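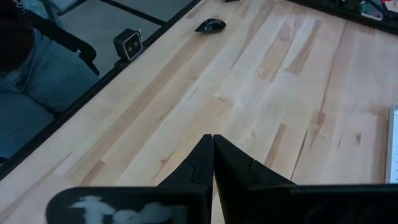 Open afternoon at Flullow, 17/11/2025

I went to the Flullow open afternoon expecting a sales pitch, and for the first half hour that's what I got. There was coffee, a slide with an arrow going up, and a short welcome from Marisol Zapata, who runs the place. She used the word "effortless" more than I would have liked. I buy equipment for a packing business and have sat through plenty of these, so I kept my coat on.

The demo room was better. It's a plain room with a gray floor and an arm fixed up to a wooden worktable, the butcher-block sort you might have in a kitchen. The job for the day was picking up a computer mouse. I heard a man behind me say "that's it?" and I was thinking much the same. The arm carries a two-finger gripper, black, with odd stepped edges on the outside of the fingers. Sheyla Llanos ran the session and told us the shape was their third attempt. I asked what was wrong with the first two and she said they dropped things. Fair enough.

What I wanted to know was why a mouse. Her answer was that it's dark, shiny and rounded, and all three give them trouble. I can believe that. Half of what we ship is shiny and rounded, and the last arm I was shown (at Vetow, in August) had only been tried on cardboard boxes. It was very good at cardboard boxes.

We saw 7 tries. The arm got the mouse on five of them. On one miss the fingers closed too early and nudged it along the table, and on the other the thing just stopped and had to be reset from the keyboard. Llanos didn't talk over either of them, which I give her credit for. She also let one of the visitors, Ulises Ticona, turn the mouse to whatever angle he fancied. He chose an awkward one and the arm managed it, slowly.

Slowly is my main complaint. A good pick took long enough that people started chatting. The handout says 209 picks in a shift of testing with 90 percent of them good, and I asked how long the shift was. Efraín Benavides, who looks after the software, said he'd have to check. I left my card and I haven't heard yet. My own people pick 100 items before their first break without anyone printing a handout.

The other thing I'd push on is the table. There was plenty of clear wood between the gripper and the mouse, and the cables and small parts were kept over in the far corner. Nothing in my building looks like that. I asked if they could put the mouse in a tote with ten other things. Benavides said this was "on the roadmap." I have heard a lot about roadmaps.

Lunch was late and mostly sandwiches. Alcides Chambi from Chareonsuk was at my table and is keener than I am. He thinks the gripper alone is worth a trial and would bolt it onto the arms he already has. He may be right, though he wouldn't tell me what he'd been quoted and there was no price list out.

Would I go again? If they show a full tote, yes. Parking is behind the building, and the sign is easy to miss when you come in from the main road. Flernero have a similar day planned and I've put my name down for that one too.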